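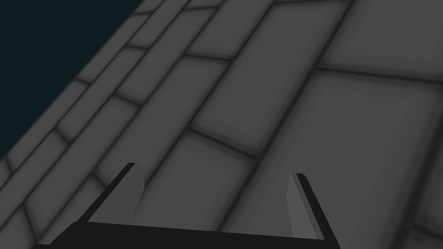 Two-finger gripper, fully open, over the tiled surface in simulation.

Gripper cell purchasing: frequently asked questions

Applies to orders for the Endon and Pistel cells. Last revised 4th November. Questions not covered here should go to Inmaculada Carretero in equipment planning.

What does the quoted price include?

The quotation covers the arm, the controller, one parallel gripper with two fingers, the base plate, the safety stop and the cables between them. It does not cover the table, guarding, compressed air, network points or any change to the floor. Delivery is priced separately and appears on its own line.

Do we need to pay for simulation before we order?

For a standard cell, no. For any site where the arm will work close to a floor or an uneven surface, simulation is a condition of the order. It is charged as a fixed item and is credited against the hardware if the order is placed within 100 days of the report.

What does the simulation tell us?

Reach, finger clearance, approach angles and cycle time under the stated load. It also shows whether the chosen finger length leaves enough room between the palm and the surface. The report lists each pose tested and marks it as pass, marginal or fail. A marginal pose should be budgeted as a fail until it has been tried on hardware.

What does it not tell us?

Grip force on real parts, wear, cable drag and the effect of dust. Friction values are taken from a table unless you send samples. If a purchase depends on friction, send samples.

Does the surface in the model have to match ours?

It has to match in height, slope and joint spacing. Colour and finish matter only if the cell uses a camera to find parts. In that case send photographs taken under your normal working light, plus a drawing of the tile or slab layout. Borders laid in a different size from the main area should be shown on the drawing, as the joints there will fall at a different spacing.

Which gripper should we budget for?

The parallel gripper supplied with both cells suits most rigid parts with two flat or near-flat faces. Suction is an option on Pistel only and requires a clean air supply. Soft fingers can be fitted to either cell but should be entered as a consumable, not as capital. If the parts have not yet been chosen, budget for the parallel gripper and leave a separate allowance for fingers.

How many sets of fingers should we order?

Two sets for a cell working a single shift. Cells that change part type more than once a day need one set for each type and a spare for the type used most. Fingers are sold in pairs. Left and right fingers are not interchangeable on Endon.

What is the lead time?

Seven weeks for Endon from receipt of the signed layout drawing. Pistel is built to order and the date is given in the quotation. The clock does not start on the purchase order alone. Most late deliveries in the past year were late because the drawing came back with changes.

When do we need to commit in order to spend from this year's budget?

The signed drawing and the purchase order must both be with us by the end of June. Orders received after that are accepted, but we cannot promise an invoice date inside the year.

Can the purchase be split across two budget years?

Yes. Simulation and site preparation can be invoiced in the first year and the hardware in the second. Commissioning cannot be invoiced ahead of the hardware. Ask for the split before the quotation is issued; a quotation that has been accepted has to be withdrawn and raised again, and prices may change.

What should we allow for site preparation?

This depends on the floor. A cell on a sound concrete base needs four anchor points and nothing else. A tiled floor may need the tiles lifted under the base plate, as grout joints do not give an even bearing. Get a local price for this work. We do not carry it out and do not estimate it.

Are there running costs?

Power, fingers, belt replacement and an annual inspection. The inspection includes recalibration of the gripper opening and a check of the safety stop. Belts are due at 300 operating days on Pistel. On Endon they are replaced on condition.

Is the simulation file ours to keep?

The report is yours. The model file is supplied on request for sites that hold a Montes licence and cannot be opened without one. Changes made to the file by the customer are not covered by the original report.

Can we reuse a Brinero arm we already own?

In some cases. The controller must be the current version and the mounting flange must match the gripper adaptor. Send the serial number and a service record. There is a charge for the assessment whether or not the arm is accepted, and it is not credited against the order.

What happens if the hardware does not match the report?

Poses marked as pass are repeated during commissioning. If any of them fails with the parts and surface described in the order, we correct the cell at our cost. Poses marked as marginal are excluded. So are layouts that were altered after the drawing was signed.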